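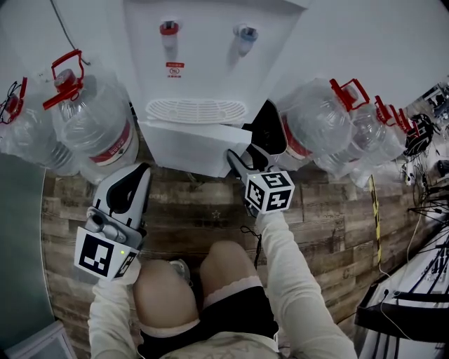 30/11/2023

Did the water dispenser before anything else. Wiped round both taps, red first and then blue, with a cloth wrung out in vinegar solution. The front panel needed only plain water. The drip tray grille lifts out if pressed at one end, and I gave it ten minutes in the sink. Scale comes off the slots with an old toothbrush. I left the small warning label by the hot tap alone, as the print on the last one rubbed off in September.

Drained 21 cups' worth through the cold side, tipped them on the plants. Hot side: one jug, discarded. Candela Arrieta wants the descaling done by the sheet from Covel, which gives a longer soak than I use. I will try hers next time and compare. 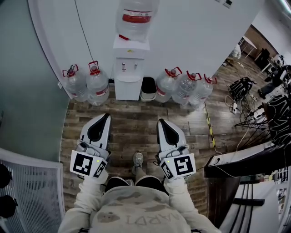
Bottles stay along the wall on both sides, handles up, labels left on until each one is used. I would prefer them all on one side, but then the bin has to move and people drop cups on the floor. Replacement liners are down to one roll. Order number with Droveo is 872, delivery not confirmed. Asked Nuria Lozano to ring them.

The floor has a dull patch where drips dry on the planks. Damp mop, no polish. Check again tomorrow, and look for a mat that fits.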